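4.3 Commissioning the Stedo fin stabilisers

Carry out this procedure after the hydraulic system has been filled and bled (section 4.2) and before the first sea trial. The yacht must be afloat, with at least two metres of clear water outboard of each fin. Two people are required: one at the Plokier control panel in the wheelhouse and one in the stabiliser compartment. They must be able to speak to each other by radio throughout.

CAUTION: Fins move without warning when the system is live. Do not start if divers or swimmers are in the water, or if a tender is lying alongside.

1. Close the main isolating valve on the hydraulic manifold.
2. Switch on the control supply at the distribution board. The panel runs a self-test and then shows STANDBY.
3. Check the oil level in the sight glass. It must stand between the two marks with both fins centred.
4. Open the isolating valve slowly, over a count of ten.
5. Listen for air in the pipework. If the pump note is uneven, close the valve and repeat the bleeding procedure.

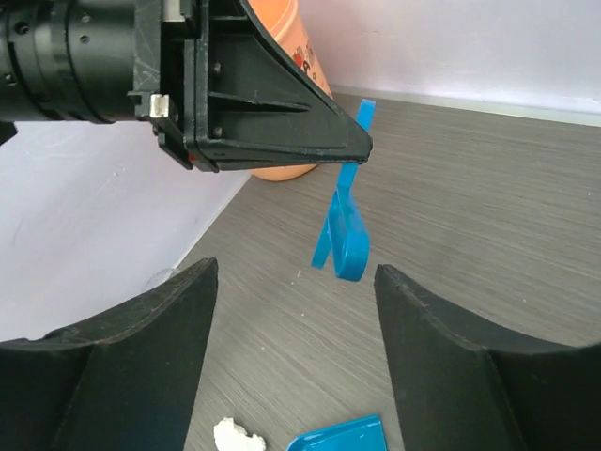 CENTRING THE FINS

The fins leave the yard mechanically locked. The locking pins are painted yellow and must be removed by hand before the system is put under working pressure.

1. Confirm that the panel shows STANDBY and that the pump is stopped.
2. Withdraw the port locking pin and stow it in the clip on the actuator frame. Repeat to starboard.
3. Start the pump from the panel. Pressure should rise to 136 bar and hold there.
4. Press and hold CENTRE until both position bars on the display are level.
5. Compare the pointer on each fin shaft with the zero mark on the hull flange. If a pointer is out by more than one division, adjust the feedback sensor as described in section 4.6.
6. Press STORE. The display returns to STANDBY.

Note: The centre position is held in the controller memory and is kept if the supply fails. It is lost if the controller card is changed, in which case this section must be repeated in full.

Note: On yachts fitted with the Kerslake bow thruster, the two systems share a header tank. Do not run the thruster while the fins are being centred -- the drop in pressure will be read as a fault and the panel will lock out.

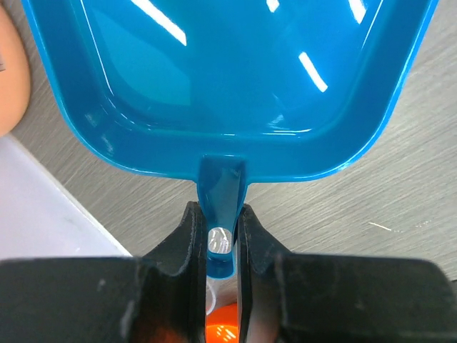

If the panel does lock out, switch off the control supply, wait one minute and start again from step 1. Three lockouts in a row point to a leak or a faulty pressure switch. Do not go on with the set-up until the cause has been found.

MOVEMENT TEST

1. Select TEST on the panel, then LOW. Each fin moves slowly through its full travel and back.
2. Watch the shaft seals during the movement. A light film of oil is acceptable. Drips are not.
3. Select HIGH. The fins now move at working speed. Keep hands and loose clothing clear of the actuators.
4. Let the test run for five minutes, then read the oil temperature. Stop the test if it is above the limit printed on the tank label.
5. Press STOP. Both fins return to centre and the display shows STANDBY.

CAUTION: Never refit a locking pin with the pump running.

Enter the pressure, oil temperature and engine hours in the commissioning record. The first filter change is due at 572 running hours and every 1,000 hours after that. The filter element is supplied by Prollitz as a kit with two seals; fit both, even if the old ones look sound.

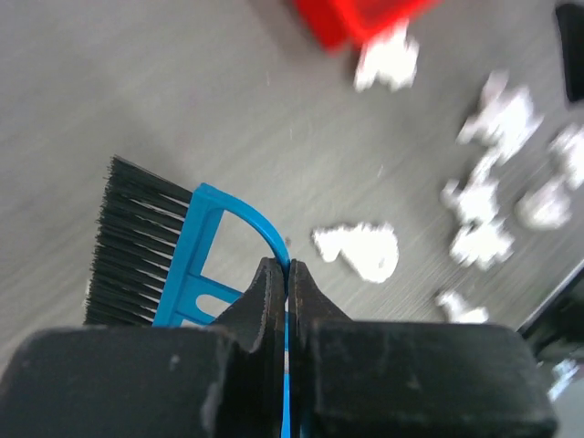 Fig. 2 Gripper closed on handle of blue hand brush

The completed record should be signed by the engineer in charge and sent to Ruby-Lee Pearce, Technical Records, within one month of the sea trial. Keep a copy on board with the hydraulic drawings.

Continue with section 4.4, Roll sensor alignment.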